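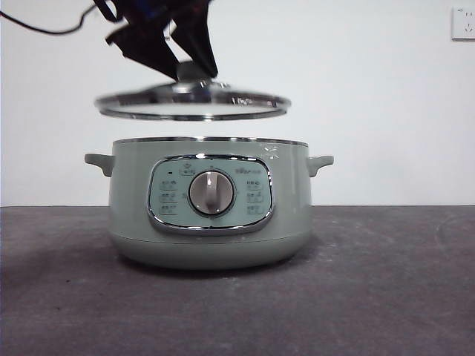 How to use a small electric cooking pot without believing everything you read about it

Every few months someone tells me that a small electric pot has changed their life. I have had one for three years and my life is much the same, but I do cook in it four nights a week, so I suppose that counts for something. These are the steps I follow. Most of the advice going round is copied from one page to the next, and a fair bit of it is wrong.

I'm writing about the plain sort: a squat body with two stubby side handles, a dial on the front and a loose glass lid with a metal rim. If yours has a clamp-down lid and a valve, stop reading, it's a different animal.

Before you plug it in

Wash the inside and the lid with ordinary washing-up liquid. Wipe the outside with a damp cloth and keep water away from the dial and the socket. Some people will tell you to "season" the pot with oil and salt and heat it dry for ten minutes. I've yet to hear a good reason for doing this to a non-stick pot, and heating one dry is a decent way to spoil it.

Do boil a potful of water and throw it away. Mine smelled of factory the first time and a bit less the second.

Working out the dial

A lot of these are sold with the panel printed in Chinese, which puts people off more than it should. There are phone apps that claim to read it for you. I tried two and got "fragrant bake" and "protect temperature", so judge for yourself. The second one was keep warm.

A better way is to test it with water.

1. Fill the pot halfway and put the lid on.

2. Turn the dial to the first setting and leave it for ten minutes. Note whether the water is still, just moving or boiling properly.

3. Turn it off, tip the water out carefully, refill with cold and try the next setting.

4. Write the results on a bit of masking tape and stick it on the worktop, or inside a cupboard door if you're tidy. Don't put it on the pot.

My friend Aiman Govindasamy skipped all this and spent a month simmering everything on what he thought was low. His soups were very thick.

Rice for two

1. Rinse 200 g of long grain rice until the water runs mostly clear. I don't believe it ever runs completely clear, whatever the packet says.

2. Put it in the pot with 300 ml of cold water and a pinch of salt.

3. Lid on, highest setting, until it boils. Stay in the room. A small pot boils over quickly and starchy water is a pain to get off a chrome edge.

4. Turn down to the lowest setting that still gives you a few bubbles. Ten minutes.

5. Switch off and leave it alone for another ten with the lid on.

You'll read that lifting the lid ruins the rice. It doesn't. It lets out some steam and adds a minute or so. With a glass lid there's not much call to lift it anyway, except that glass fogs up and after the first five minutes you can't see a thing.

Handling the lid

Lift it by the knob, straight up, then tilt it so the far edge rises first and the steam goes away from your face. If the knob is metal use a cloth. "Stay cool" knobs are a nice idea — I've never met one I'd trust bare-handed after twenty minutes of boiling.

Hold the lid over the pot for a few seconds and let it drip back in. Then rest it on a folded tea towel. Don't run a hot glass lid under the cold tap. Tempered glass puts up with a lot, but that's asking for trouble.

What it won't do

It won't brown meat properly. Manufacturers like to say it will, and you can get some colour on sliced mushrooms or a few onions if you're patient, but a pound of mince just goes grey and sits in its own water. Use a frying pan.

It won't save you a fortune either. Timo Sauerland once worked out his yearly saving over the hob for me, and it wouldn't have bought us lunch.

Cleaning

Unplug it and let it cool first. Warm water, soft sponge, no scourer. For stuck rice, soak for half an hour. Vinegar and bicarbonate of soda together make an impressive fizz and clean no better than the soaking did, as far as I can tell.

Wipe round the rim where the lid sits, and the underside of the lid's metal edge as well. Old starch collects there and goes brown. Dry everything and store the lid upside down on the pot.

Last updated 3 Jun 2010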